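About Casatport

Independent reviews of home robots and the services sold around them
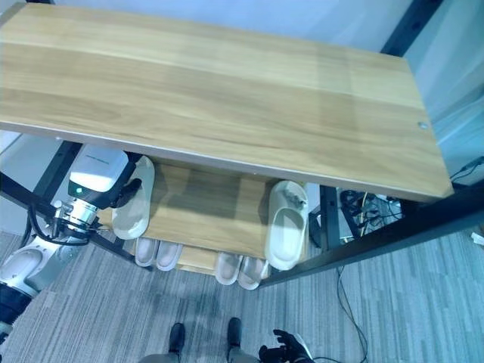 White slides at the shoe shelf, one of them in the gripper.

Casatport reviews robots that are meant to work in ordinary homes. We look at full machines, add-on kits and the monthly service plans that more and more of them come with. We don't build robots, we don't sell them, and we don't take a cut when you buy one through a link, because there are no links.

We started in August, after a few years of reading product pages that promised a tidy house and showed a robot waving. Waving is easy. Putting a slipper on a low shelf, with a board above it and a metal beam below, is a fair bit harder, and it is a job people might pay to be rid of. So that is the kind of thing we test.

What we have on review now

The current subject is the Zidholm tidying service. You pay a monthly fee, the robot comes set up for a list of household chores, and new chores are supposed to arrive as software updates. Footwear is on the list. The sales page says the robot "keeps your entryway in order," and we would like to know what that covers. Does it keep pairs together? Does it know which way the toes should point? What does it do with a boot?

We have opinions already, and we will keep most of them for the full review. Two things can be said today. The first is that the plan is sold as hands-off, while the setup guide runs to 25 pages and expects you to measure your furniture. The second is that the word "learns" appears all over the brochure and is never explained. We asked Zidholm whether the robot learns in your home or at the company's end. The reply thanked us for our interest.

Next up is the Bachmann shelf kit, a set of software routines for owners who already have a robot with arms and hands. It is cheaper than a full service and makes smaller claims. We tend to like smaller claims. Whether they hold up is another matter.

How we test

Every product gets the same treatment. We write down what the maker says it can do, in the maker's own words, before we switch anything on. Then we try those jobs in a furnished room with carpet, cables and everyday belongings in it. A robot that needs a bare floor and perfect light should say so on the box.

We run each chore enough times to be bored by it. For a footwear test the target is 500 pickups, spread over different shoes and different starting spots. A clean grab is only part of the job. The shoe has to end up where the owner wants it, and the robot has to let go of it without knocking down the one beside it. We log every time a person steps in, and "stepping in" includes nudging a shoe two inches to help out. Some makers have objected to that rule — we kept it.

If a maker wants to send an engineer, fine, but the engineer sits down and stays seated while the runs are on. If a robot is being steered by a person somewhere else, we say so in the first paragraph of the review. Remote help may be perfectly useful. It should never be passed off as the machine's own work.

Who pays for it

Readers do. Casatport has 552 paying members as of 2024-01-03, which covers rent on the test room and most of the equipment. Review units are bought or rented at the normal price where we can manage it. Where a maker lends us one, the review says so and the unit goes back afterward.

We share the room with Brisgate, a small repair shop for powered wheelchairs and scooters. They have no say in our reviews, though they do have views on how robot makers route their cables, and we have borrowed a few of them.

What we won't do

We don't give star ratings. We don't publish "best of" lists before a holiday. We won't review a machine from a video, however good the video is, and we won't run a maker's demo as if it were a test. A single picture of a robot holding a slipper tells you it held a slipper. That goes for our pictures too.

Getting in touch

Members can suggest chores through the account page. Laundry and dishes are already on the list many times over, so dull, specific requests have a better chance. Makers can write to the same address as everyone else.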